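# Forty-five minutes and a table to clear

The student robot club at Berden meets on Monday evening, after the offices on the second floor have begun to go quiet. When I came for the first time, I expected wheels and motors and a smell of hot solder. I found students discussing a paper cup.

The question was how to hold it. A paper cup is light, and if you press too much the side goes in and stays in. If you press too little, it slips down. One girl wanted to take it by the rim. A boy from the other team said the rim is fine when the cup is empty, but what will you do when there is tea in it? They spoke about this for longer than I would have believed, and I must say that after some time I also had an opinion.

The club is preparing for the Usside Tidy Table, a competition for student teams that is held in July. The rules fit on one page. A team has 20 everyday objects and must teach a machine to clear them from a table. The machine learns from examples made by the students themselves, with grippers that they hold in the hand. Each finished example is one recording, and a team may send in as many as it likes before the closing day.

Baoshan Mao started the club three years ago. He works in the daytime for Amton, where he tests sensors, and he has a soft voice that the students have learned to stop talking for. He told me that in the first year they made 677 recordings and were very proud, and then came last. "We always did it the same way," he said. "The bottle was on the left, the cup was on the right. We were bored, so we went fast, and when you go fast you do the thing you know." In the second year they moved the objects after every recording, and the number grew to 2196. They came fourth.

I asked if the number is the secret. He thought about it and said no, he would prefer half of them, done with care. It is difficult to explain this to a person of seventeen years who can see the number on the screen.

The students work in pairs and change places when they are tired. The arm becomes heavy before the head does. You hold the gripper a little away from the body, you close the fingers slowly, you lift, you put down, and you must not hurry the end because the end is also part of the lesson. I tried it for a few minutes and dropped a bottle cap twice. The girl who was beside me, Deng, was polite about it. She is the most patient of the group, and the others give her the soft things: bags, wrappers, everything that changes its shape when you touch it.

Hard things are easy, she explained to me. A bottle is the same bottle every time. A bag is a new bag every time you put it down. Last winter the team spent almost all of one evening with a single bag, folding it, dropping it and spreading it out again, and on the bus home two of them said they would leave the club. Both came back the next week.

Cables are another trouble. There was a long argument this spring about whether a cable should be picked up in the middle, so that it hangs on both sides, or by the loop, so that it stays together. The two teams could not agree and each one recorded it in its own way. When the recordings were mixed, the test machine went to the cable, stopped, went to the other side of it and stopped again. Mr Mao let everybody watch this for a good while before he said anything. Now there is a notebook where each decision is written with the names of those who agreed to it. The page for the cable has been crossed out four times.

A session lasts 45 minutes and then there is a break with biscuits. After the break they check what they have made, and throw away what is bad. This is the part the students like least. It hurts to delete your own work, and at the beginning many of them defended every recording as if it was a small animal. I saw a boy watch one of his own, in which the cup leaned a bit too far, and he looked at Mr Mao, and Mr Mao looked out of the window. The boy deleted it.

There are still some weeks until Usside. The team has to decide who will travel, as the minibus does not have seats for all, and they have not agreed about the cup.
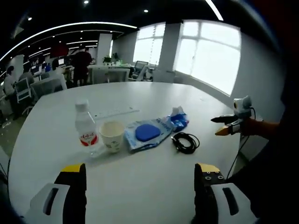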